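Demos sammeln mit zwei Armen: Werkstatt-Tipps, lose sortiert

Mitgeschrieben zwischen zwei Durchgängen, Reihenfolge egal. Geht um Vormach-Daten fürs Lernen, also Arme von Hand führen, aufzeichnen, nächste. Bei uns läuft das Projekt unter Skarby, Aufnahmesoftware ist Tuston, wer was anderes nimmt muss halt umdenken.

Vor dem Start
Schrauben an den Grundplatten nachziehen. Jeden Morgen, auch wenn gestern alles fest war. Kabel einmal durch den ganzen Bewegungsraum mitfahren, von Hand, langsam. Wo es spannt, Schlaufe größer machen. Kamerascheibe am Handgelenk mit Brillentuch abwischen, kein Küchenpapier, gibt Schlieren.

Licht: Rollo runter, Lampe an, fertig. Tageslicht nur wenn man es wirklich drin haben will, dann aber ordentlich durchmischt und nicht alles um 7 Uhr früh aufgenommen.

Gegenstände
Zeug aus der Bastelkiste reicht. Kunstblumen sind super, verdecken sich gegenseitig, Blätter hängen überall im Weg, genau das will man. Echte Pflanzen lassen, Erde in der Schiene macht keinen Spaß. Dazu was Glänzendes und was Durchsichtiges, daran scheitern die Modelle nämlich gern. Leichte Töpfe mit Klebeknete beschweren (innen!).

Plätze nicht mit Klebeband markieren. Das Netz lernt sonst das Klebeband. Lieber nach jedem Durchgang umstellen, auch mal schief, auch mal halb hinter was anderes.

Aufnehmen
Eine Demo maximal 90 Sekunden, alles drüber schneidet später keiner gern. Langsam greifen, kurz halten, dann erst heben. Fehlgriff? Nicht abbrechen, sauber nachgreifen und als "Korrektur" markieren. Solche Stücke sind Gold wert. Nur wenn was umfällt und rausrollt: verwerfen.

Nach 12 Demos Pause. Wirklich. Danach werden die Bewegungen schlampig und man merkts selber nicht. Beim Zweiarmbetrieb immer erst ein Arm still, dann der andere, sonst verhaken sich die Ellbogen. Gleichzeitig erst wenn beide Leute eingespielt sind. 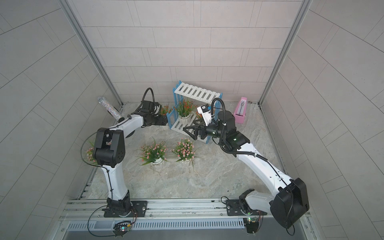

Glitzerröhre links im Griff, rechter Arm vor der Blumenbank.

Ablage
Notiz gleich beim Aufnehmen tippen, nicht abends. Aufgabe, Objekte, wer geführt hat, was schiefging. Kurze Wörter, immer dieselben, also nicht mal "Topf" mal "Blumentopf". Sicherung auf 2 Platten, eine davon ausser Haus. Stichproben anschauen bevor man abbaut, eine verstellte Kamera sieht man sonst erst nächste Woche.

Kommentare (4)

Lötfuchs
Klebeknete wird im Sommer weich und schmiert. Wir nehmen Kies im Beutel, geht genauso.

aoki_werkbank
Frage zu den Korrekturen: kommen die bei euch mit ins Training oder extra? Bei uns im Aoki-Aufbau wurde der Arm damit erstmal zögerlicher.

Antwort vom Verfasser
Mit rein, aber der Fehlgriff selber wird weggeschnitten, nur das Nachgreifen bleibt. Dann gings bei uns.

Sotero77
Danke, das mit dem Klebeband hat mich ne Woche gekostet. Hab jetzt einfach eine Matte drübergelegt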